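Surgical Skills Foundations
Handout 4: Setting Up for Suture Practice

Instructor of record: Akua Opoku
Skills laboratory coordinator: Daithí Ó Dubhghaill

Purpose of the session

This handout accompanies the second bench session on basic wound closure. Students are expected to have read it before arriving and to bring a copy to the laboratory. The session covers preparation of the work surface, identification of instruments, and the simple interrupted suture. Continuous techniques are addressed in Handout 5 and will not be demonstrated on Thursday.

Preparing the work surface

Each station consists of a table, an instrument tray, and a practice pad. The pad is placed directly in front of the student, with the tray behind it and within easy reach. Forearms should rest lightly on the table. Students who find themselves lifting their shoulders should adjust the height of the stool before they begin.

Check the pad before use. Pads with torn edges at a practice wound do not hold tension well and should be exchanged at the supply window. A fresh pad may be requested once per session.

Instruments

Students should be able to name every instrument on the tray and state its use.

Forceps. Held like a pencil, between the thumb and the index and middle fingers. Toothed forceps grip skin with less pressure than smooth ones and are preferred for the exercises in this unit.

Needle holder. The needle is grasped two thirds of the way back from its point. The ratchet is closed to the first click only.

Scissors. The thumb and ring finger pass through the loops, and the index finger steadies the blades. Suture scissors are not used on tissue.

Instruments are returned to the tray after each step - never laid on the pad or carried in the hand while tying. Forceps are kept together on one side of the tray and scissors on the other.
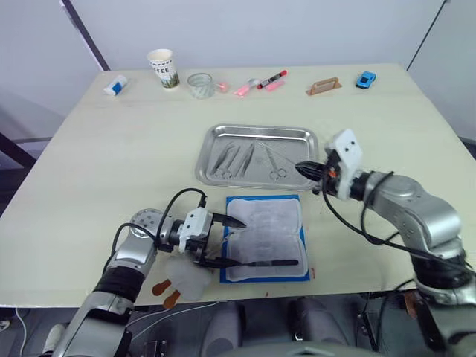
The simple interrupted suture

Enter the skin at a right angle, follow the curve of the needle with a turn of the wrist, and leave at an equal distance on the opposite side. Tie with an instrument tie of three throws. Allow 30 minutes for the first row.

Assessment

Station work is observed by Guadalupe Zamudio and Yu-na Min and contributes 30 of the 100 points for the unit. Make-up sessions are held in Room 363 by arrangement with the coordinator. Requests must be submitted before the next scheduled laboratory.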